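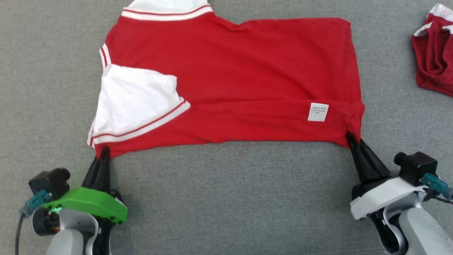
Jan 27, 2018

Press statement corpus, government condolence and protest notes. Working on the dateline parser and the speaker attribution step.

Reran the Corndale set after fixing the encoding. The old run had dropped 17 items where the ministry name carried an accent. All 17 now load. Of these, 4 are duplicates of the English release under a different headline, so the title match has to go – matching on the first paragraph works better.

Attribution is still weak. "The cabinet said" and "the spokesman for the cabinet said" go to separate speakers. Merged by hand for now. Princess Manalo wants a lookup table by country and term of office, as spokesmen change after elections and the July batch straddles one. Agreed, but the table has to be built from the gazettes, and we only have Norkar's scans up to 2016.

Coding of tone: Vasconcelos scheme, 16 categories. Too fine for short texts. "Regret" and "concern" were split differently by the two coders in most of the joint statements. Collapsed them into one and kept the original codes in a second column.

Letters quoted inside a release are coded separately from the release itself. The parser loses the closing quote mark when the letter runs over 2 paragraphs. Patch is in the Priddale branch, not merged.

To do:
– ask for the missing gazettes
– recode joint statements with the merged category
– check whether embassy reposts keep the original date or the posting date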